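Re: [storyswap] middle grade feedback – the lighthouse draft
From: Hayley Horrocks
Date: Jun 14, 2019

Nomvula Pretorius wrote:
> Hi all, I've posted chapter 14 of Numlow. My girl can hear what
> clocks are thinking, and her aunt has just found out. Is it too
> soon? My daughter says yes, but she also wants more cats.

Oh Nomvula, I read it over breakfast and let my toast go cold! I don't think it's too soon at all. If the aunt is still in the dark by chapter 20, I'd start to wonder how she runs a clock shop. What I would love is a little more of the kitchen clock, who is so grumpy and so dear, before the big talk on the stairs – even half a page would do it.

My one small worry is the name Gollau for the village. My fourth graders tripped over it when I read them the opening, though they got there in the end (and then wouldn't stop saying it).

Orysia, I still have your copy of the ghost pony book, and I promise it's coming back to you in September with most of its pages flat. Khrystyna, yes please to trading 1000 words, any time you like. Mine is the one with the twins and the bakery, and it needs a kind eye.

Warmly, and with more cats,
Hayley 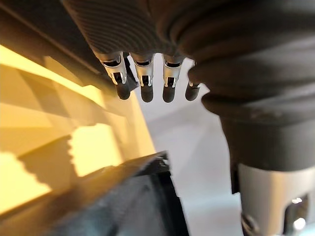
Robotic hand, close up from below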